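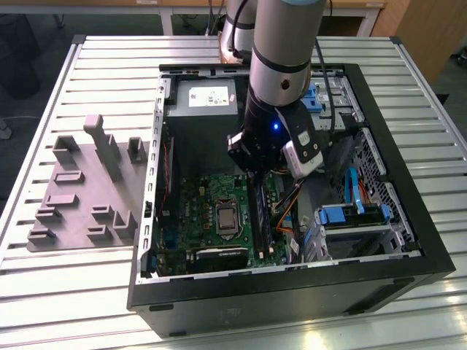

Erzsébet Simon

Right, thread time. The old tower is on its side with the panel off and I'm finally going to learn what lives in it. August 2020, Fliltonthorpe, kettle on.

Power supply first, the grey lump at the top with the white label. I've read that label three times and I'm none the wiser, so it stays where it is!

The green board is easier going. Processor in the middle in its dark bracket, one stick of memory standing up next to it, graphics card lower down. I want a second stick. Vermeulen have one for more than I paid for the case, so that's a sulk for another day.

Orange and black cables wandering all over the right of the memory. Is there a proper way to tidy these or do you all just tuck and hope? (I'm a tucker.)

Can I also say how much I love a slatted metal table for this. My kitchen worktop could never. Only grumble is small screws and those grooves, so mine go in a jam jar lid now. 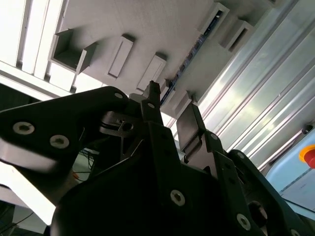 Erzsébet Simon
Mender of old computers, Fliltonthorpe

Someone asked about screws. Hex socket ones want a proper key that fits snugly, please don't bully them with a flat screwdriver. I've got a Drostetti set and the smallest key goes missing every single week.

Drive bays are tomorrow's job. If anyone's got a spare memory stick going for an elderly desktop, shout, I'll swap you for jam (plum, 3 jars left).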